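Home | Products | Methods | Downloads | Support | Contact

Tarkthorpe Place-Check Module

Place-Check is a software module for pick-and-place cells with one fixed camera and one camera at the wrist. It decides when the wrist camera should be trusted during a transfer and when its picture should be ignored. It was written at Tarkthorpe by Uthai Yimyam and is sold as an add-on to the Getholm controller package.

The problem

A wrist camera is most useful in the last part of an approach. At other times it may have nothing in view but a patch of plain surface. A policy trained on both cameras with equal weight will still try to read position from that patch, and the result is drift over the bin and early release.

The usual fix is to switch cameras by hand at set points in the program. This works until the bin moves.

The method

Place-Check scores each wrist picture for usable detail before it reaches the policy. Plain areas with even shading score low. Long straight edges score in the middle, as they give direction but little else. Objects and bin rims score high. The score sets the weight of the wrist camera for that step, and the fixed camera makes up the rest.

The scoring model is small and is trained apart from the policy. You can replace one without retraining the other. A low score never stops the arm by itself — stopping is left to the cell's own safety functions.

Test results

The method was tested on single-object transfers into an open bin, 1,000 runs with Place-Check on and the same number with fixed, equal camera weights. Releases outside the bin fell from 273 to 80. The bin was moved by hand between runs in both sets. Most of the remaining misses came from a poor grasp at the pick, which the module does not correct.

We have not tested clear bins or shiny table tops.

Requirements

Getholm controller package, current version
2 color cameras, one fixed and one at the wrist
A shared clock for both camera streams
A table surface with some visible marking, such as tape lines

Transfer work, fixed and wrist cameras
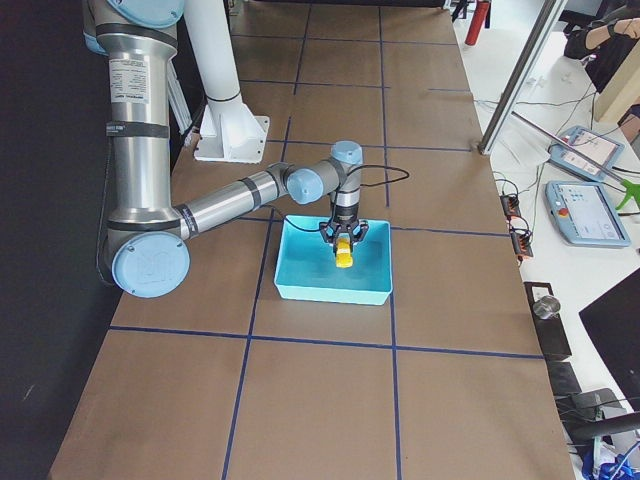
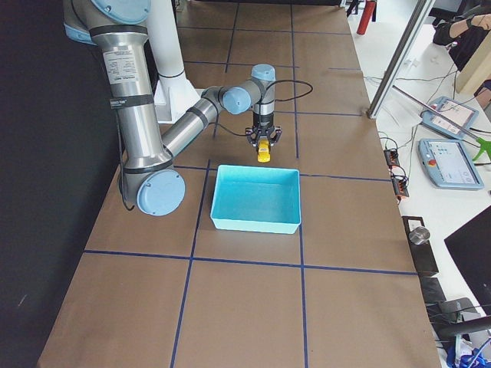
Yellow object held in the gripper at the turquoise bin, both fixed views.
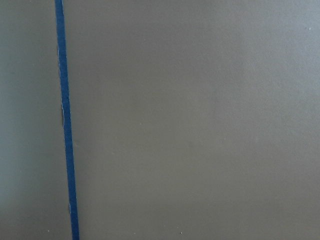

Setup

Mount the fixed camera first and check that the whole bin stays in view with the arm extended. Record a short set of transfers at normal speed, including the empty return moves. The return moves matter, as they supply most of the low-score pictures. Then run the scoring tool and look through its lowest and highest results before turning weighting on.

If the tape on the table is replaced with another color, record a new set. Repairs in the same color have not needed one in our use.

Licensing is per controller. The November release adds score logging and a plain text export.

Related items

Jenbridge Wrist Camera Bracket
Tesfamariam Clock Sync Unit
Getholm Controller Package
Place-Check Scoring Tool, stand-alone

This site uses cookies to remember your settings and count visits. Accept | Manage cookies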